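Chapter 9

Gathering Examples

By the end of this chapter you should be able to plan a collection session for a hand with several fingers, write a task sheet that another person can follow, decide which attempts to keep, and set aside a fair portion of them for testing. You will need the record sheets from Chapter 8. The exercises at the end use the Pelora set, which is small enough to open on an ordinary computer.

A learning system of the kind used in this book is given no rule for picking up an object. It is given many recorded attempts, and from these it works out which movement of the arm and fingers tends to follow from what the cameras show. The attempts are called examples. One example runs from the moment the operator starts the recording to the moment the operator stops it, and it holds the camera pictures, the position of every joint and the written name of the task. 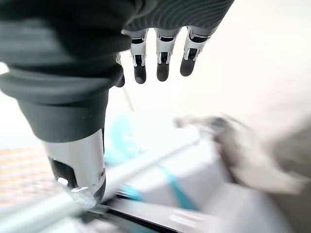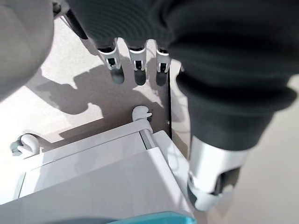 Views from small cameras carried near the hand.

9.1 What an example must contain

Three streams are recorded together. The first is the pictures. The second is the state of the robot, meaning the angles of the arm and finger joints at each instant. The third is the command, meaning what the operator asked the joints to do. The state and the command are seldom the same. A finger told to close on a hard object stops when it meets the object, and the gap between the command and the state is the only sign in the record that it is pressing. Students often throw one of the two away to save space. Keep both.

The streams must share one clock. If the pictures lag behind the joints, the system learns to move on old news. A simple check is to tap a fingertip on the table at the start of each session and compare the picture in which contact is made with the joint reading for the same tap. Write the difference on the session sheet even when it is small.

9.2 The task sheet

Before any recording is made, write down the task in one sentence. "Tidy up" is too loose. "Pick up one hook and put it in the tray" can be followed by two operators who have never met. Under the sentence, state where the objects may start, where they must finish, and what ends the attempt.

The Wainwright sheet, printed in full at the back of the book, adds a line for things that are allowed to change. These include the lighting, the height of the table, the order in which objects are taken and any clutter left nearby. Changes of this kind are wanted. A set recorded with every object in the same spot will teach the system to reach for the spot.

9.3 How many, and how varied

The Prallberg set used in Chapter 10 has 1000 examples of a single task. Its first version did badly when the table was moved, although its records were clean. The operators had worked through the whole of August with the table against the same wall. A further 53 examples with the table in other places were added, and the results are compared in Section 10.4.

Plan the variety first and the total afterwards. Draw up a grid with starting positions along one side and objects along the other, and fill every square before filling any square twice. Change operators part of the way through. People have habits, such as always coming at an object from the left, and these habits go into the record along with everything else.

9.4 Failed attempts

Some attempts will go wrong. The object slips, the thumb closes too early, or the arm stops at the end of its reach. Do not delete these on the day. Mark each one with a short code and keep it in a separate folder. An attempt in which the operator drops the object, goes back and picks it up again may be worth a good deal, as it shows the system how to recover. An attempt in which the operator gave up shows nothing of the sort and should stay out of the training set.

The Brunine codes are used throughout this book:

S finished as written on the sheet
R finished after a slip or a second try
F not finished
X fault in the recording

Give the code straight after the attempt. Codes given from memory at the end of a session are less reliable, above all for R.

9.5 Before you begin

Work through the first 2 exercises on paper. They ask you to write a task sheet for a hand picking up a cup and then to exchange sheets with a partner. Follow your partner's sheet exactly as written, and note each place where you had to guess.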